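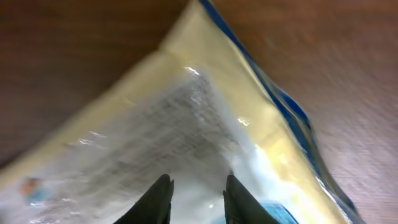 *A plastic package with a dark blue stripe down one side, on a wooden surface. The small print is on the clear panel.*

**Small print too small, say Trandarwood shoppers**

Trandarwood's weekend packing table will start putting large-type cards next to its bagged dry goods from February, after a run of complaints that the print on the packs can't be read.

Mostly it's the shiny ones. Gray text on see-through plastic, light bouncing off it, wrinkles running right through the lines. People were holding bags up to the window or asking whoever was next in line.

The table is run out of the old Fustura shop and packs food boxes for 41 households. Each box gets a mix of sealed bags, cans and whatever bread comes in. Until now the bags went in as they were – no extra label, no list.

"I gave up and cooked it like rice," one regular said. It wasn't rice.

The new cards will carry 3 things in big black letters: what it is, how to cook it, and anything people with allergies need to look out for. They're being printed at Fukinlow, the copy place on the corner, which is doing the first batch of 20 at no charge. After that it's paper cost only.

Cards go in the box with the bags, so they get home too. Helpers will read the packs under the desk lamp before the doors open and copy the wording down word for word – no guessing, no shortening. If a pack can't be read even then it gets held back untill somebody can check it with the supplier.

Not everyone is sold. One helper said it adds two more jobs to a morning that is allready tight, and that half the cards will end up on the floor. Others wanted stickers put on the packs themselves. That was tried last fall, but the labels slid off the glossy plastic and stuck to everything else in the box.

Bags with the seal split or the end open will still be pulled, same as before.

Packing starts at 9 a.m. and pickup is from 11, side door. Bring your own bag if you can, boxes are running low. A spare desk lamp would also be welcome, and so would fat black markers. Drop off at the Tran Street entrance.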